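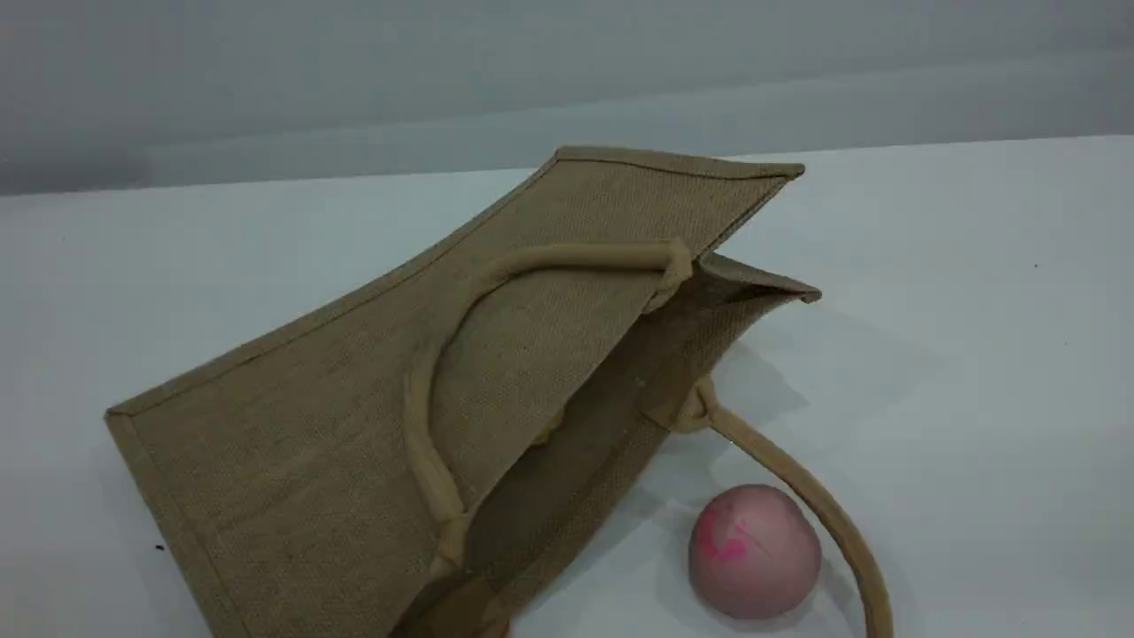 Intro to Automation, Unit 4
Handout: notes on the October visit to Živković, Clundville

Read this before you write your visit report. It covers what was shown, what was said, and the bits several of you missed while looking for the coffee.

1. The setup

Our host was Vesela Stoyanova, who runs the handling bench. She gave us 30 minutes and a warning that robots can smell an audience. The job on show was bag handling: a jute tote, a ball, a white surface and a gripper. Anyone hoping for sparks and welding should have signed up for the Wastitley trip.

2. Why a bag is a hard thing to hold

A steel block has one shape and keeps it. A tote has as many shapes as it likes. Push one side and the other side moves, or folds, or does nothing at all until you have stopped paying attention. In your reports, use the term "deformable object." "Floppy" is fine for your own notes.

Rope handles add their own trouble. A handle may lie flat on the cloth or wander off across the table, and a planner that knows where the bag is may still have no idea where the handle is. Kheri Swai asked why they don't just buy stiffer bags. Stoyanova said customers own the bags, and customers have not been consulted about robotics.

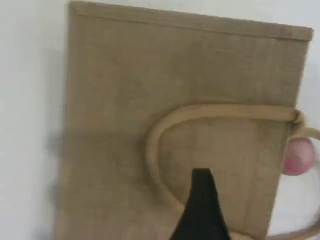
Fig. 1. Gripper finger at the face of the tote, inside the curve of the rope handle. Pink ball at right.

3. Approach, contact, grasp

Keep these three apart. Approach is getting the finger near the right spot. Contact is touching the thing you meant to touch. Grasp is having hold of it. Last year's reports used "grab" for all three, sometimes in one sentence, and I had to lie down.

Look at Fig. 1 again and ask what a single camera view could tell the controller about the gap between fingertip and cloth. Then ask what you would add: a second view, a force sensor, a slower arm, more patience. Each has a price, and the Birnetti catalog (on the course page) will give you a feel for it.

4. On demos in general

A demo is a thing someone has chosen to show you. Ask how many tries went into the last result, who reset the table between tries, and what counts as a success. A claim of 100 percent should make you ask about the size of the sample. Stoyanova answered all of this with good cheer and a long sigh.

5. For your report

Two pages. Pick one way the task could fail and say how the system would notice. "It would fall over" is a start, but tell me what falls over. Sketches are welcome, including bad ones. Hand in at the front desk by 4 p.m. on the last day of the unit, and put your name on it this time.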